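Tableware glaze

Tableware glaze is a thin layer of glass that covers plates, bowls, cups and other ceramic dishes. It is melted onto the clay body in a kiln. The glaze closes the small holes of the clay, gives the dish its color and makes the surface easier to wash. A dish without glaze is called biscuit or bisque ware.

Composition

Every glaze contains silica, the material that forms glass. Silica alone melts at a temperature too high for most clays, so a second group of materials, the fluxes, is added to bring the melting point down. Common fluxes are feldspar, chalk and compounds of boron. A third part is alumina, usually added in the form of clay, which keeps the melted glaze from running off the walls of the dish.

Lead was used as a flux for many centuries because it gives a bright and even surface. It can pass from the dish into food, mostly into sour food such as vinegar or fruit juice. Many countries now limit the amount of lead that tableware may release.

Color

Most colors come from metal oxides. Iron gives yellow, brown, black or a pale green, depending on the amount and on how much air is in the kiln. Copper gives green, or red when there is little air. Cobalt gives blue even in a very small quantity, and for a light blue it is often mixed with a white glaze. Gray is made with small amounts of iron, nickel or manganese, or with a prepared stain. 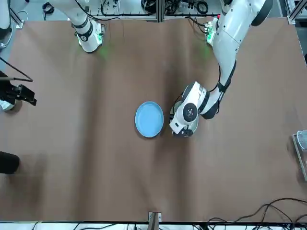 A gray round plate and a light blue plate.

Plain colored dishes are sold in sets and also as single pieces. The small pottery Cornness, founded by Makis Liapis, sold its first series in 28 colors, but only gray and light blue stayed in the catalog after the second year. Its later series, Clandis, used the same two glazes on a heavier body. In a short history of the pottery, Zofia Pawlak writes that the gray was at first a mistake in the weighing of iron, and that the workshop kept the recipe because the shops asked for it again.

Application

Glaze is prepared as a powder mixed with water. The dish is dipped into it, or the glaze is poured, sprayed or brushed over the dish. The foot is wiped clean before firing, otherwise the dish would stick to the kiln shelf. For this reason many plates have a rough ring on the underside. 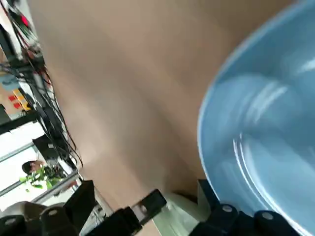

Bowls are more difficult to glaze than plates. The liquid collects at the bottom of the inside, where the layer becomes thick, and it runs thin at the rim. With colored glazes the rim may therefore look paler than the rest. Some potters like this effect and others correct it with a second dip of the rim only.

Firing and faults

Earthenware glazes are fired at lower temperatures than those for stoneware and porcelain. If the glaze shrinks more than the clay while cooling, a net of fine cracks appears, known as crazing. In the opposite case small pieces of glaze can jump off the edges, and this is called shivering. Pinholes are left by gas that escapes late in the firing. Crawling, where the glaze pulls back and leaves bare clay, is often caused by dust or grease on the biscuit.

Marisol Tapia kept a record of 1,126 pieces fired at the Cornness pottery and found crawling to be the most frequent fault, followed by pinholes.

See also

Biscuit ware
Crazing
Earthenware
Kiln

This page was last edited on 12/12/2019.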